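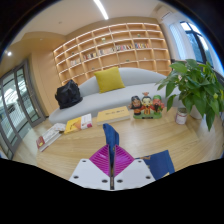 Le coin lecture, côté table : les livres et le tissu bleu marine.

De : Gilang Ngui
À : liste Trenach-lecture
Objet : Re: [Trenach-lecture] Les tissus bleus, on en fait quoi ?

Bonjour à toutes et à tous,

Quelle bonne question, et je suis ravi qu'elle arrive maintenant, parce que j'ai passé une bonne partie de vendredi dans le coin lecture et que j'ai plein de choses à vous raconter !

D'abord les tissus. Je suis pour les garder, et tous. Le bleu marine va très bien avec le bois clair de la table, et celui qui a le petit motif brun doré le long du bord mérite d'être vu. Je le poserais à plat, le motif dégagé, avec un seul livre dessus, pas trois (l'an dernier on empilait tout et on ne voyait plus rien). Pour les autres, pliés en deux dans le panier sous la fenêtre, ça suffira largement.

Ensuite les livres. J'ai essayé de les laisser couchés, de biais, en petits groupes, et ça change tout. On tourne autour, on en prend un, on le repose un peu n'importe comment et ça reste joli. Le jaune et blanc attire l'œil depuis la porte — deux personnes sont allées droit dessus avant même de dire bonjour. Le gros à couverture jaune pâle, lui, n'attire personne de loin, mais une fois qu'on est assis on finit par l'ouvrir. Je propose de le laisser au milieu. Et celui à motifs blancs et gris peut rester tout à gauche, il fait une belle fin de rangée.

Pour l'entretien des tissus, j'ai retrouvé mes notes du fonds Pangaribuan : lavage à 30, à l'envers, jamais de sèche-linge, et repassage encore un peu humide. Le pli du milieu marque vite, alors si quelqu'un a un rouleau en carton de 70 cm ou plus, je suis preneur. On roulerait les plus grands au lieu de les plier. J'ai demandé chez Joltport, ils en jettent parfois, je repasserai leur poser la question.

Autre chose, le catalogue. Nous en sommes à la fiche 2952 et je trouve ça formidable pour une petite salle comme la nôtre. Par contre le logiciel Truvora n'accepte toujours pas les accents dans le champ « titre », donc merci de continuer à les mettre dans le champ « remarques ». Je sais, c'est pénible. Si vous avez saisi des fiches en février, jetez-y un coup d'œil, j'en ai croisé plusieurs où l'auteur et l'éditeur étaient inversés.

Qui serait là mardi pour essayer une nouvelle disposition ? J'apporte le thé !

Amitiés,
Gilang

> Bonjour la liste,
>
> En rangeant les armoires je suis tombée sur le lot de tissus bleus
> qui servait aux lectures du soir. Il y en a 24 en tout, de tailles très
> différentes, certains avec un motif, la plupart unis. Ils sentent un
> peu le renfermé mais ils sont en bon état.
>
> Est-ce qu'on les garde pour habiller la table ou est-ce qu'on les
> donne à l'atelier couture ? J'avoue que j'hésite. Sur la table c'est
> agréable sous la main quand on feuillette, mais il faut les laver, et
> ils glissent dès qu'on tire un livre vers soi.
>
> Même question pour les livres sortis en ce moment : on les remet
> debout sur l'étagère ou on les laisse couchés ?
>
> Dites-moi, je ne bouge rien d'ici là.
>
> M.

_______________
Liste Trenach-lecture
Pour vous désabonner, envoyez un message vide avec « désabonnement » en objet.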